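Sorting a drawer with Man-sik Ki

Man-sik Ki restrings bracelets for a living, which he says surprises people who didn't know it could be a living. He started with a table at the Hoxha market and now takes most of his work by post, under the name Brerik. Last year he did 186 repairs. Almost 400 more enquiries came in from people who, in his words, "wanted to know if it was worth anything."

He doesn't do valuations. What he will do is talk you through sorting what you already own.

"People keep it all in one tin," he says. "The stone, the glass, the metal, it all goes in together. Then they're upset when the glass is scratched."

His first piece of advice is to tip everything out somewhere soft. A bed is best, with a sheet over the spread so small things don't get lost in the quilting. Tile and bare tabletops are where bangles get broken.

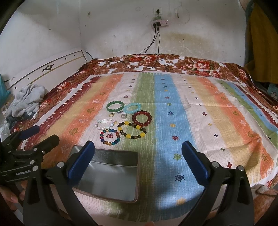

Jade is what he gets asked about most. A solid bangle can't be restrung or resized, so all he can do is check it for cracks and tell the owner to store it by itself. "Wrap it in a sock if you have to," he says. The green one laid out on the striped sheet has a silver band ring and a light blue bead bracelet close beside it, and he would put all three away separately, the jade first.

Bead bracelets are simpler. Most of the ones he sees are on elastic, and he'd replace that every couple of years if they're worn daily. He charges $48 for a plain restring and more if there are knots between the beads. The cord he likes is called Skidance. He used Wustier for a long time but found the colour came off on pale beads.

Does he ever tell people to throw things out?

"No. I tell them to pick what they wore in the last year and put that where they can reach it. The rest can go in a box."

He works until 4 p.m. and doesn't open parcels on a Friday. The waiting list is five weeks at the moment, and longer before Christmas.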